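Kirnomthorpe Open Day, 28/05/2023

Parking was in the field behind the main building, and from there it was a short walk past the loading bay to the front door. I got there a little before ten. The sign-in desk was run by Juniper Haverford, who gave me a sticker, a floor plan and a voucher for one hot drink.

Kirnomthorpe used to be a carpet warehouse. It is now split into workshops and studios that are rented by the month, and once a year in May the tenants open their doors. There are 19 units on two floors. I had wanted to see them all and managed a little over half, mostly because I stayed too long in the first one.

That was the Bagheri bindery, on the ground floor to the left. Afshin Dehghan makes notebooks, sketchbooks and guest books there, and also repairs old ones for libraries and churches. He had a guillotine set up and was trimming blocks of paper for anyone who asked. He told us the cutter weighs 540 pounds and that the floor had to be checked before it could go in. Visitors could pick a cover and have a small notebook punched and bound while they waited. The line was long but it moved. Mine has gray board covers and cost four dollars.

Next door was Wimari, which does fabric printing, mainly table linen and curtains in short runs. Lamai Kongkaew showed how a repeat is lined up so that the pattern doesn't drift over the length of the cloth. Stripes and grids are the hardest, she said, since any error shows right away. She had some spoiled pieces pinned to the wall, and once she pointed it out I could see the lines wandering. The seconds bin was worth a look - I got two tea towels.

The stairs at the far end are steep and there is one elevator, which was slow all morning. If you have a stroller, do the upper floor first.

Upstairs is mostly larger rooms. Jaltix has the corner one, with windows on two sides. The theme there was ordinary household things and where they end up: what gets left out on a table, what gets put back, and what a person reaches for first. Sepehr Safavi gave a short talk, which I caught the second half of. He spoke about cups for quite a while. A cup on a saucer is harder to pick up neatly than a cup on its own, and he had people try it with their eyes closed.

The table in that room had a mint-green cloth with thin white lines on it, and the things on it were the sort you would find in any house with children: a yellow plush duck or something like it, a red spiral notebook, a water bottle lying on its side, a cream cup on a white saucer. I would have liked a printed sheet to take home, as the talk was hard to hear from the back.

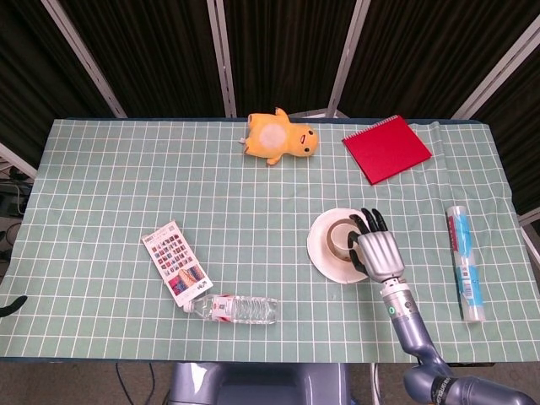
By then it was past noon and the cafe had run out of soup. I used my voucher on a coffee and bought a cheese roll, which was fine. Nima Mohammadi, who manages the building, was at the next table and said they had counted 170 people through the door before lunch, up on last year. He also said two units on the upper floor will be free this summer if anyone is looking.

After lunch I saw a guitar repairer, a woman who recanes chairs, and a room full of kilns that were all switched off. The ceramics tenant was away, so that door was open but there was only a price list to read.

Notes for next time: bring cash, as the card reader at the bindery kept dropping out. The restrooms are on the ground floor only. Doors close at 4, but several tenants were packing up well before then, so go early if there is a unit you want to see.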